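Kitchen & Pantry > Lids, Seals and Things That Should Fit
Status: Closed (customer closed, reopened, closed)
42 comments | 15 shares

Ticket subject: Vadmont clear lid pops up at one corner

Product: Vadmont pantry box, large, with clear lid
Bought: Cruzado housewares, Ondville, in April
What did you expect to happen? The lid would go on the box.
What happened instead? Three corners of it did.

Details, as requested by the form:

I have a Vadmont box that holds flour. It came with a clear rectangular lid, a white plug that fits the round hole in the lid, and a leaflet with a drawing of a hand pressing down and a smiling loaf of bread. For the first few weeks all of this went the way the drawing said. Then one evening I pressed down the front left corner and the back right corner came up. I pressed the back right corner and the front left came up. I did this longer than I would like to put in writing.

The box itself sits flat. I have put it on the counter, on the floor and on a cutting board I trust, and it does not rock on any of them.

I am attaching my log because your form says "please include steps already taken," and because I have now taken enough of them that I'd like credit.

LOG

7:10 p.m. Took the lid off and put it back on. Same corner up.

7:12 p.m. Turned the lid end for end. A different corner up, which I briefly mistook for progress. It was the same corner of the lid over a new corner of the box. Conclusion: the lid is the problem, or the lid is at least the one doing the talking.

7:20 p.m. Removed the plug, on the theory that trapped air was pushing the lid up. Without the plug there is a round hole in the lid and air can come and go as it pleases. Corner still up. Flour now also free to come and go as it pleases.

7:25 p.m. Wiped the counter.

7:40 p.m. Washed the lid by hand in warm water with dish soap. Went around the rim with an old toothbrush. There was a paste of flour and damp packed into one of the channels, and I felt for a moment that the case was solved. Dried the lid, dried the box, pressed down. Corner up. The lid is now extremely clean.

8:05 p.m. Read the leaflet all the way through, including the part in other languages, in case it was more forthcoming in Portuguese. It says to press "evenly." It does not say what to do when evenly has been tried.

8:15 p.m. Put a can of tomatoes on the bad corner. Corner went down. Removed the can. Corner came up. Left the can on overnight. As a storage system this works, provided you don't want any flour.

Next morning, 6:50 a.m. Removed the can. The lid stayed down for as long as it takes to fill a kettle, then let go with a click. I have started to take the click personally.

7:00 a.m. Laid the lid rim-down on the countertop. One corner floats. I can slide the edge of a butter knife under it and not under the other three. So it is warped, slightly, in a way you can't see from across the kitchen but the box can apparently tell at once.

7:05 a.m. Measured the short side of the lid near the good end: 215 mm. Measured it near the bad end: 215 mm. I was hoping for a scandal. The size is right. It's only the flatness that has gone.

7:30 a.m. Went over the rim by eye. It's stepped, several ridges running side by side, and they follow the curve of the corner and go on down the long side. I was looking for a crack, a chip or a flattened spot.

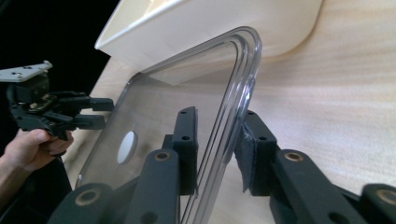

Cevden Customer Care replied that the ridges are meant to flex separately, so a lid can have a perfectly good rim and still refuse to seat. They asked whether it had ever been through a dishwasher, and on which rack.

It has been through the dishwasher. I had left this out of the log since I didn't consider it a step. I considered it washing up. The leaflet says "top rack," and I put it on the top rack, except for one time in April when the top rack was full of glasses and the lid went on the bottom, leaning against the side, next to a casserole dish with some weight to it. I would like the record to show it was one time.

Their second message was kind about it. The bottom rack gets hotter, they said, especially in the drying part, and a lid that's leaning on something when it warms up will take on a bit of the lean. It can be coaxed back. They sent instructions, which I'm copying here in shorter form for whoever finds this ticket at 8:15 p.m. holding a can of tomatoes.

1. Pull the plug out of the hole and set it aside somewhere you'll remember.
2. Fill a sink or dishpan with hot tap water. Do not use the kettle. (They wrote this twice. I suspect a history.)
3. Lay the lid in it and leave it for 15 minutes, topping up with hot water if it cools off.
4. Take it out and put it straight on the empty box, pressing the middle of each side first and the corners last.
5. Put something flat and heavy over the whole lid. A big cutting board with books on it is fine. A can on one corner is not.
6. Leave it until it has gone completely cold, then give it a couple of hours more.

LOG, CONTINUED

5:45 p.m. Moved the flour to a mixing bowl with a plate over it. The plate fit perfectly on the first try and I have nothing further to say about that.

5:50 p.m. Lid in the sink. Our tap runs hot enough to be unpleasant, so I called that hot. Lid floated. The instructions do not cover floating. Put a mug on it.

6:05 p.m. Lid out, onto the box, sides first, then corners. The bad corner went down with much less of an argument than usual. Cutting board on top, then the two fattest cookbooks in the house, one of which has finally been useful.

9:30 p.m. Took everything off. Lid down on all four corners. Waited by the box for the click. No click. Went to bed.

Next morning, 6:40 a.m. Lid still down. Picked the box up by the lid, a thing I know you're not supposed to do, and it held. Put the flour back. Closed this ticket.

Next morning, 6:55 a.m. Put the plug in. Corner popped up. Reopened this ticket.

FROM HERE ON IT'S ABOUT THE PLUG

I had been testing without the plug all along and never noticed, because it was where I'd put it so I'd remember, on the windowsill behind the radio. With the plug out, the lid now seats. With the plug in, pressing the last corner squeezes the air inside the box, the air has nowhere to go, and the lid rides up at whichever corner is weakest. Mine has a known weak corner.

So my 7:20 p.m. theory about trapped air was half right, and I would like that noted in the file. It was right about a second fault that was hiding behind the first one.

Customer Care's third message, which I'll paraphrase to spare them: lid on first, all four corners, and then the plug. The order is on the leaflet. I went back and found it. There are two drawings, the hand pressing the lid and then the hand pressing the plug, and I had been so taken with the loaf of bread that I read them as one drawing.

7:10 a.m. Lid on, corners down. Plug in. Everything stayed put.

7:15 a.m. Opened and closed it again to be sure. Did the same with the plug in first, to be fair to both sides. Popped. Plug last it is.

They offered a replacement lid at no charge, and I said yes, partly for the spare and partly because I don't fully trust the corner to hold through another round of hot weather. They shipped the lid only. The plug stays with the old one, so keep your plug if you're doing this.

A few leftovers from the comments, as people have been asking the same questions underneath:

The small Vadmont lid doesn't fit the large box, whatever the shelf label in Cruzado implies. Someone bought three.

If your lid has an actual crack in the rim, hot water won't help it. Ask for the replacement and skip the sink.

Yes, you can keep using a warped lid for things that don't mind air. Mine did a short stint over the dog's kibble with the can of tomatoes on top, and there were no complaints from that department.

One commenter is 100 percent certain the cure is to put the lid on the bottom rack again, leaning the other way. I have not tested this and would love to read the log.

Resolution entered by customer: Hot soak, flat weight, plug goes in last. Top rack, even when it's full of glasses.

Resolution entered by Cevden: User education.

I've asked them to change that to "Warped lid." The request has its own ticket number and is listed as pending.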